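Home | Forums | Desk & Workspace | New Posts | Search | Log In

Thread: Does a "clear white desk" do anything for anyone?

marlpit_108
My office moved us to a second floor on Estholm Street and somebody upstairs has decided on white tables, white walls, one plant or vase per table and as little else as possible. There was a two-page memo about it. It says a plain surface helps people focus. I've been there since April and I focus the same as I did at my old brown desk with the coffee rings.

What I do notice is glare, and every crumb. Does anyone who bought a white table with their own money still like it?

tuckerbelle
I do! Mine is a Borbély, the wide one, and I've had it long enough to stop babying it. It makes a small room feel bigger and I wipe it down at night. I think people who hate white desks mostly hate wiping.

marlpit_108
I wipe it. I wiped it twice today. I would like to see one piece of evidence that the wiping makes me better at invoices.

Elsie Harawira
I'm with marlpit on the focus claim. Whoever sells you the table always knows a study, and you never get the name of the study. I do bookkeeping from home and went white anyway, for looks, and I'm not going to pretend it was for anything else. White flowers at the back by the wall, plain black keyboard with the number pad, cable and all. 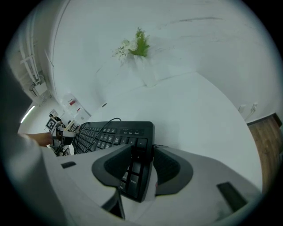

I looked at the wireless ones and couldn't see what I'd be paying for. The Drikness set was 200 dollars and had no number pad. I key in columns of figures most of the day. A keyboard without a number pad is a decoration as far as I'm concerned, and so is half of what gets sold under "workspace."

tuckerbelle
That looks lovely though, Elsie. But the cable would drive me up the wall. You go to the trouble of a white table and flowers and then there's a black wire looped over the keys? Tuck it behind!

Elsie Harawira
It moves when I move the keyboard. I have bought clips, sticky channels and a little weighted thing shaped like a pebble. They all came off or got in the way.

gorse_and_sons
Clips work fine if you clean the surface with alcohol first and leave them overnight. People stick them on a dusty desk, yank the cable an hour later, and call it a bad product.

Elsie Harawira
I did clean it first. Maybe not overnight, I'll give you that.

marlpit_108
Can we talk about flowers? Ours get changed by a service and they smell like a funeral home. I moved mine to the windowsill and got an email.

gorse_and_sons
Put them at the far end and forget about them. A tall vase near a keyboard is asking for it. I lost a Ciruneo keyboard to a pint glass of tulips, and the warranty people were not interested.

tuckerbelle
Fake ones. No water, no smell, no email.

Elsie Harawira
Fake ones get dusty and then you're washing leaves in the sink.

marlpit_108
So far I have one yes, one "for looks," and a dead keyboard. Has anybody tried a desk mat for the glare? I saw one with 4000 reviews and I don't believe half of them.

gorse_and_sons
Gray felt, cheap one. It cuts the glare where the mat is and nowhere else. Collects crumbs too, you just can't see them as well.

marlpit_108
I can live with crumbs I can't see. Ordering the cheap one. Will post if they email me about it.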